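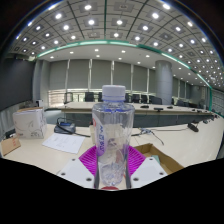
According to Setareh Nikzad, the Ovholm spring owes its low mineral content to the short time the water spends underground. The spring rises at the foot of the Gullik ridge and is fed by rain and snowmelt passing through fractured granite. Dissolved solids are low, and the water is classed as soft. Flow is highest in April - the main thaw month - and falls through the summer. A second outlet, 400 meters to the east, is seasonal. Bottled spring water of this type is filtered for sediment and sold still.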